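Tarnham workshop notebook, student handling project
18 August 2020

Continuing from the last session on the Plolley tool (hand-held gripper with the camera on the wrist). Goal for this block was the bag set: open, hold open, take one item out, close. Rigid items are done and went in without much trouble. Soft goods are a different matter.

Counted up before starting: 236 clips on the drive, of which 141 pass the checker. Most of the rejects are tracking loss, nearly all of it in the first moments of a clip when the tool is brought up too close to a plain surface. The wall behind the bench gives the tracker nothing to work with. Group two wants to tape printed markers to it. I would sooner turn the bench, but the sockets are on the wrong side, so markers it is until the room is rewired in November.

Changed today:
— lens wiped and exposure locked. Auto exposure was hunting every time a dark glove came near the lens.
— clip length limit raised. The old limit was ending clips in the middle of a zip pull.
— labels for zip tasks split into "opening" and "holding". They were one label before and the Hedegaard script could not tell them apart.

Bag work. The trouble is the fabric giving way under the fingertip. Where a box edge stays put, the outer face of the bag dents and the mouth moves with it, so the position of the opening depends on how hard and where you press. The finger near the top of the arch is the grip to study.

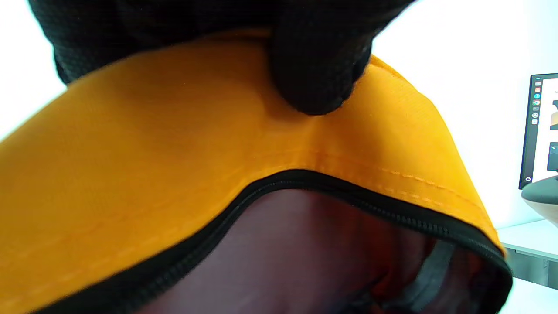 Page last changed: 18 August, 16:41 (revision 2)

Points to take from the orange bag, for whoever writes the annotation guide:

The crease under the fingertip is visible at this range, shadow on one side and a light ridge on the other. It might do as a contact cue. The glove itself is less useful, very dark with the knit only showing where the light gets to it. If we want finger outlines we need a lighter glove, or tape on the fingertips.

The black zip makes a good boundary between outside and lining. Teeth resolve on the right-hand slope and blur close in at bottom left. So annotate the tape edge, not the teeth. The two rows of stitching by the mouth should not be marked as edges, although the edge detector will probably want to.

Contents are poor. There is a grey strap inside and something dark beside the end of it that I would not care to label. Proposal: "unknown item" becomes an allowed label, and students stop guessing. Half the disagreement between annotators in the last batch came from guesses of that kind.

Screens: anything showing on a monitor in the background gets blurred before upload. It is in the Irkirura rules for entry and we would lose marks for it. The blur step runs after the checker and has to be started by hand.

Timing offset between gripper width and video is still there, about 99 ms, video late. It is constant within a clip, so it can be subtracted, but I want to know where it comes from before we bake it in. Suspect the USB hub. Swap the hub, repeat the clap test, write the figure here.

To do
Print markers, matt paper. Glossy ones flare under the bench lights.
Repeat the hold-open task with the stiffer bag and compare dent depth by eye.
Re-run the checker on the rejected clips with the longer start-up window.
Ask Hedegaard end whether the label split breaks their loader.
Charge both battery packs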